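Bucur Hard Oil for Tables, Boards and Shelves

6/14/21
By Ehsan Mahmoudi

Bucur is an oil for indoor wood which is touched every day. We make it at Flastirgate for tables, desks, benches, shelves and the tops of cupboards. It goes into the wood and leaves only a thin layer on it, so the surface still feels like wood under the hand and does not have the glassy look of a thick varnish.

Many customers write to us with the same wish. They have a good table, the old finish has become grey or sticky, and they do not want to give the work to a workshop. Bucur was made with these persons in mind. You need a cloth, a fine sanding paper, a window that opens and one free day.

The tin

One tin costs 39 pounds and is enough for a dining table, the two coats included. There is also a small bottle of 100 ml for 8 pounds, which we recommend to everybody who is not yet sure of the colour. Please try it first on the underside of your table. The same colour can look very different on oak and on pine, and no printed colour card can replace this test.

Colours

Bucur is sold in four colours: Clear, Honey, Warm Orange and Dark Brown. Clear makes the wood a little deeper, as if you had wiped it with water. Honey is the one we sell most. Dark Brown is strong, and with two coats it comes near to black on most woods. It suits heavy and simple furniture with few edges, and it hides old ink spots very well. On a thin-legged chair it can look hard, in my opinion.
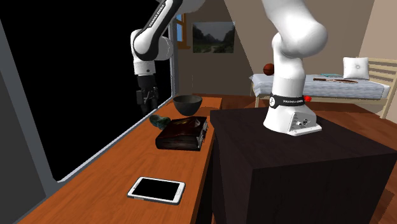

Dark brown, almost black, on a boxy pedestal table.

Dark colours ask for more patience in the preparation. Every scratch across the grain takes more oil than the wood beside it and will be seen afterwards as a dark line. Sand always along the grain, take away the dust with a brush, and then wipe with a cloth which is only slightly damp. Let the wood dry completely before you open the tin.

How to use it

Stir the oil slowly with a flat stick until nothing is left on the bottom. Do not shake the tin, it brings air bubbles into the oil. Put a small amount on a cloth or on the Brarer pad and rub it into the wood in long movements. Begin with the underside and the edges, finish with the top.

After a short time you will see places which are still shining. This is oil that the wood did not want. Wipe it away with a clean, dry cloth and do not leave any, or the table will be sticky for weeks. Wait 22 hours and put on the second coat, thinner than the first. A plate or a book may stand on the surface two days later. For hot pots please use always a mat.

Cloths with oil on them can become hot by themselves and start a fire. Lay them flat outside to dry, or put them in a bucket of water, and only then throw them away.

Two colours in one room

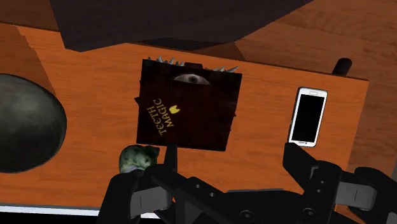 Choosing a colour becomes more difficult when there is already other wood in the room, for example a floor or a big cupboard that will stay. Many people try to meet the old colour exactly, and the result is often nearly the same but not quite, and the eye is disturbed by it. I advise to take a clear step lighter or darker and to stay in the same warm family. An orange board against a deeper reddish brown, as in the picture, is a pair that works well to my eye, both being warm and the difference being large enough to look wanted. The faint darker streaks which run along the board help too, as they bring a little of the brown into the lighter piece. If your wood has such streaks, choose Clear or Warm Orange and put only one coat, so they are not covered.

Care

For daily cleaning a soft cloth and lukewarm water are sufficient. Strong kitchen cleaners take the oil out of the wood and leave pale rings. When water does not make drops any more on the surface, it is time for a fresh thin coat. A desk usually needs this later than a dining table. Only the dull part must be done, if you use the same colour again and rub it out well at the borders.

Not suitable for

Bucur is not for garden furniture, floors or bathrooms. For outdoor wood we have Breswood, a softer oil which will be available again in August in Clear and Honey. Bucur will also not go through paint, varnish or plastic surfaces. These must be removed completely before, or the oil stays on top and never dries properly.

Storage

Close the lid firmly and keep the tin in a dry place without frost, away from children. If a skin has formed on the oil, lift it out in one piece and do not stir it in. The oil below is still good.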